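Finger Service

Willy Michiels signed the tool out at the start of the shift and entered the fault in the log before he touched a screw. Tool: Miranda, hand unit, right. Symptom: right finger late on close. Cycles since last service: 3000. Interval: 3000. He underlined the second figure, put the date, 31/03/2019, in the box provided, and carried the unit to the bench.

The procedure ran to 23 steps. Michiels had written it himself in his first year at Garneta, and Dama had revised it since. Her revisions were in green. Step 4 now read: Release spring tension before removing the caps. The original had the caps coming off first. A spring had crossed the room that year and had not been found.

He released the tension. He took off the left cap, then the right, and laid them on the cloth in that order. The left pivot pin came out clean. The right pin came out with a gray film along half its length, and there was lint packed behind the bushing, enough to make a small felt washer.

"Cloth work," said Dama. She was standing behind him with the logbook open.

"It was never rated for cloth work."

"It passed on cloth work."

"It passed new."

She wrote something down. He did not look to see which of them she was agreeing with.

He wiped the pin, checked it for straightness on the plate, and rolled it under one finger from end to end. It was straight. He cleaned the bushing with a swab, threw the swab away, and used a second one until it came out white. The manual called for one drop of oil on each pin. Dama had crossed this out in green and written: None. Oil holds lint.

"When did you change that?" he asked.

"April, last year. You initialed it."

He turned the page over. He had initialed it.

The right finger went back dry. He set the spring to the mark, fitted the cap, and turned it until it stopped, then a quarter turn back. He worked the trigger by hand 50 times. For the first few closures the right finger trailed the left by the thickness of a sheet of paper. After that he could not get the paper between them. He entered the result as a pass and left the remarks column blank.

"You'll want to test it under load," said Dama.

"Step 19."

"I moved it. It's 21."

Skitov had the test area that morning and was already on the left unit. He had no opinions about pins. He judged a gripper by whether his wrist hurt afterward, and he reported this in the log under Remarks, where Michiels had asked him several times to put a number.

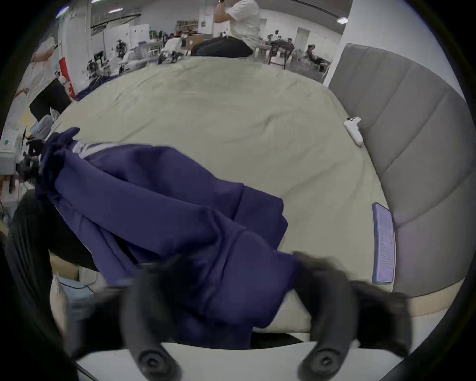

Step 21 called for a soft load, folded or loose, drawn toward the operator without a slip. A rigid block showed only that the fingers met; fabric showed whether they met evenly, and a finger that came in late would take the cloth as a pleat and lose it on the pull. The dark garment with the pale stripe was on the mattress, and Michiels took the near end of it and drew it down toward himself until it lay twisted across the bed. The left finger bore on the fabric. He watched the right one. The white game controller near the headboard was outside the path of the pull, and he left it where it was.

"Again," said Dama.

He opened the fingers, moved his grip a hand's width along the stripe, and closed them. He did this until she stopped writing.

"Any slip?"

"None."

"Any lag?"

He considered the question. He had felt something on the second pull, a slight unevenness in the trigger, and it had not returned. The form had a box for yes and a box for no.

"Put no," he said. "And shorten the interval."

"To what?"

"Half."

She uncapped the green pen, crossed out his figure on the front page, and wrote the new one above it. Then she held out the sheet for his initials. He read the whole page this time, from the first step, while Skitov waited with his hand out for the tool.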